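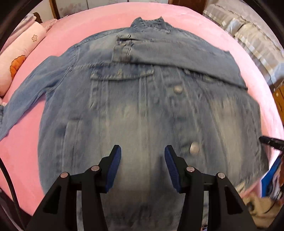
About Tymoshchuk

Tymoshchuk teaches machines to fold clothes. We have an office in Stustbridge, a repair bench in Evthorpe, and more denim than anyone on the payroll has ever worn. Customers send us the garments their machines keep getting wrong, and we send back folding software that gets them wrong less often. Sales would like that sentence changed. It has been on the page since July and it stays.

Most company pages tell you about the founding. Ours was dull: a rented room, a loan, a printer that only did envelopes. The part that made us the company we are is the sleeve incident, so you get that.

The sleeve incident

Our first product was Pudura, a two-armed folding station for laundries and rental clothing firms. It was good at towels. It was very good at pillowcases. We sold a unit to a laundry in Evthorpe on the strength of the pillowcases, and the laundry, being a laundry, put a jacket in it.

Pudura folded the first sleeve across the chest as it should. Then the left gripper closed on the cuff, caught the button between its pads, and reported that it was holding fabric. The right gripper took hold of the other cuff and did the same. Each arm had a firm grip and a clean conscience, and each one pulled. The force limit should have stopped both of them. It had been set for wet bath sheets by someone in a hurry, and a wet bath sheet is a heavy thing.

The button left first. It hit the guard, which did its job, and we have been fond of that guard ever since. The seam went next. The arms, each now holding half as much jacket as before, logged a successful fold and asked for another garment.

No one was hurt. An operator had been reaching toward the tray a moment earlier, though, and that is the part we still think about. The light on the station was green the whole time. Green meant "working normally" and, as far as the software knew, it was.

What we did about it

We stopped every Pudura in service the same afternoon, by telephone, which is a humbling way to spend an afternoon. Then we went looking for the fault and found 3, none of which would have done much harm alone. The force limit was shared by all fabrics. The two arms didn't tell each other what they were pulling on. And the grip check couldn't tell a metal button from a good thick fold of cloth, because all of our training recordings had been made with things that don't have buttons. 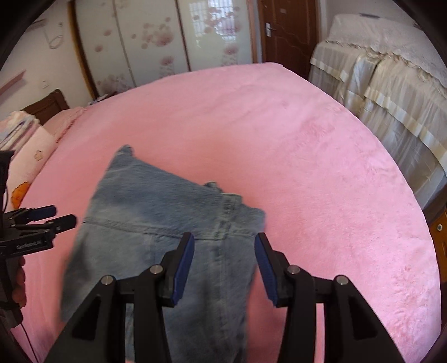
The first two faults took 6 days. The third took the rest of the year and is more or less why we exist in our present form. You can't write a rule for every cuff. You have to show the machine a lot of cuffs, handled by people who know what a cuff is for, on soft surfaces as well as hard ones, with the sleeves in, out and halfway. We have now recorded 3,000 jacket folds. A fair number are bad ones, kept on purpose, with a label saying what went wrong and at what point a sensible person would have let go.

Letting go turns out to be the skill. Current Pudura software will drop a garment if the two arms disagree, and the light goes amber and stays amber until a human has had a look. Customers complain that it drops things too easily. We have a folder of those complaints and we read them with great affection.

Who runs safety

Despina Stamatopoulos does. She came to us from elevator inspection and she can stop a shipment without asking anyone. She has done it twice, once over a decimal point. Every release is tested on 50 garments of her choosing, which she keeps in a locked closet and does not discuss. We know there is a duffle coat in there. We know it has toggles.

Fault reports

We publish ours, including the embarrassing ones. If you run a Pudura and it does something odd, press the stop, leave the garment where it is, and call the number on the side panel. Please don't pull the garment out yourself to see if it was stuck. Please don't restart the machine to see if it does it again, either. We have a bench in Evthorpe for that, and a very good guard.

Visits to Stustbridge are by appointment. Bring a jacket if you like, preferably one you have stopped being attached to.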